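Britora chore trainer kit – can it learn to tidy a workshop?

Reviewed by Afia Appiah, June 2025

I have wanted a machine to do my boring jobs for as long as I've had boring jobs, so you can guess how I felt when the Britora kit landed on my bench! You get a hand-held gripper, a charging dock, and the Trero software that turns your own movements into something a robot arm can copy. Setup took me 25 minutes, most of it spent hunting for the right cable.

The idea is simple. You do the chore yourself with the gripper, over and over, and the arm learns from your tries. I started with putting sponges back in a tub (easy, and oddly fun) and worked up to clearing a table and sorting offcuts into bins. The grip is comfortable, the trigger is light, and my wrist held up fine for a whole afternoon – I can't say that for the old Dobson handle, which is a brick.

Big shared rooms are the real test, with furniture, boxes and people all over the place.

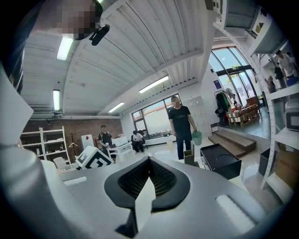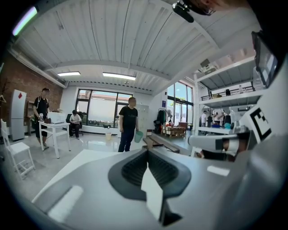 Can a robot handle everyday chores in a busy room yet?
Only the short, repeatable ones, and with a person close by. Picking up a sponge and dropping it in a tub is fine; anything with several steps still trips it up.

My scores after two weeks: the arm got the sponge into the tub 25 times out of 26, which had me cheering. Clearing the table went well 12 times. Folding shop towels worked 10 times, and I'm being kind about what counts as folded. Shiny things confuse it, and so does anything floppy.

I do have gripes. The manual is thin, the dock light is far too bright, and Trero logs you out whenever the laptop sleeps. Grudier makes a softer set of finger pads that fit with a bit of trimming, and I'd get those first.

Would I keep it? Oh yes. My floor still gets swept by me, but I haven't put a sponge away by hand all week. A firmware update is due in July, and towels are the first thing I'll try again.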